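Subject: Re: play kitchen set, what to keep and what to list
Date: 12 Nov 2019
List: Orstead Toy and Housewares Exchange

On the list, a member wrote:

> Our playgroup is giving up its storage closet in March and we have
> a lot of kitchen play things to pass on. Before we post them, can
> somebody who has done this tell us how you sort a mixed lot? We
> have real dishes and pretend food all in the same tubs. Do you sell
> it as one set or break it up? Also, is anyone still using the
> Gebreyes labels, or did that stop?

I did this for the Nustolska lot last spring, so I can answer most of it.

Break it up, but not all the way. When we listed single pieces we ended up with 66 listings and sold very few of them. The ones that moved were the small groups: a plate with something to put on it, a bowl and a mug in the same color, a handful of fruit. People with a child at home want enough to set a table and no more than that. The big "everything" tub got plenty of questions and one low offer.

What I do now is clear a white table, put everything from one tub on it, and move things next to each other until the groups are plain. It takes a while. I leave it all out until I have written the listings, then box it. The tub I am working through now has two mint-green pieces I want to keep together, an oval bowl and a mug. The strawberries and the orange slice will go with the light blue bowl. Fruit sells better with a bowl — I don't know why, but it held up through the whole Nustolska lot.
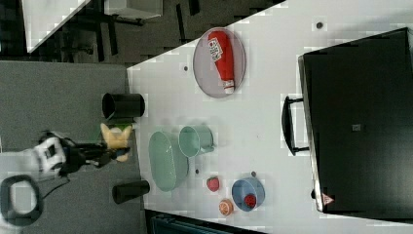
Ketchup on the oval plate, green bowl and mug, fruit and the blue bowl.

On your real dishes: keep them apart from the pretend food in the listing text even if they go in the same box. State plainly which is which. We had a buyer who thought a plate was a toy plate and wanted to return it. If you don't know what a dish is made of, write that you don't know. Don't guess at the oven or dishwasher either.

Squeeze bottles need a line of their own. Say whether it is a play bottle or a real one, and if it is real, say whether it is empty. I had one leak in a Sarkon carton on the way to the post office, and everything under it had to be washed and listed again.

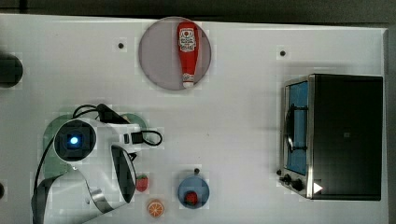 Anything the size of a toaster oven should be listed alone and marked pickup only. I tried mailing one and the postage came to more than the price. Measure it with the door closed and again with the door open, put both numbers in the listing, and mention any knob that is stiff or missing. Buyers ask about knobs more than anything else.

The Gebreyes labels did not stop. The old sheets had 70 to a page and the new ones have larger labels, so they run out sooner. I have 200 left and can send you a batch if you write to me off list. One label per group is enough. Put it on the bag and keep it off the dishes, as the glue is hard to get off a glazed plate.

For what it's worth, the whole Nustolska lot came to 1,266 pieces by the sheet, counting every pea. I would not count the peas again. "Bag of peas" is fine and the exchange accepts it.

Send the list of tubs when you have it and I'll tell you which ones I would start with.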